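The woman who runs the holiday lets at Fivmont keeps her paperwork in a biscuit tin, and she had it open on the table when I called. She has looked after the flats for 4 years. Before that she was on the front desk at the Bennani, a hotel in Nevlow, and she says the work is much the same except that the guests now ring her at home.

"People think it's all keys and clean sheets," she said. "It's mostly the boiler, and then it's the bins."

The smallest flat goes for 464 a week in summer and drops to 100 for a short stay in November. She set the prices herself and has not changed them since she started. Her brother thinks she's soft. She told me a full flat at a low price is easier to look after than a cold one.
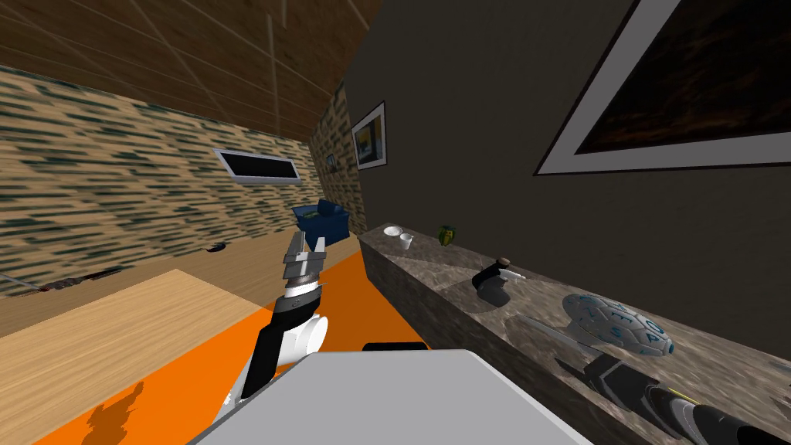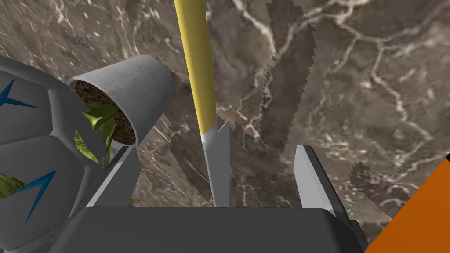
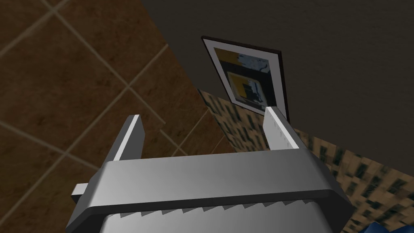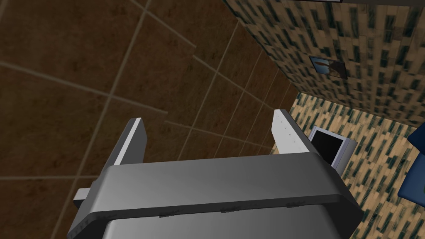

Breakages, she said, are a small part of the job. In her first summer she kept a deposit from everyone and spent her evenings arguing over wine glasses, so she gave it up. Floors cost her far more. She has lost patience with anything pale and soft underfoot, and would sooner have brown tiles like the ones in the last picture, which she can mop before the next lot arrive. Carpet went out of the bedrooms in her second year. The bill for that was 936, and she remembers it to the pound.

I asked what guests complain about most. "Pillows," she said. "Too flat or too fat. I've put both kinds in every cupboard and written it in the folder, but they don't read the folder."

The folder was another sore point. It used to run to a good many pages, with the history of Prondness chapel and the bus times, which were always out of date. She has cut it down to one sheet – the heating on the front, the rubbish on the back.

She doesn't take a holiday in the season. In winter she goes to her sister's for a fortnight and sleeps in the box room. I asked whether she ever stays in a let herself.

"Once," she said. "I stripped the beds before we left and wiped the fridge out. My husband went and sat in the car."

She had a changeover at two, so we left it there.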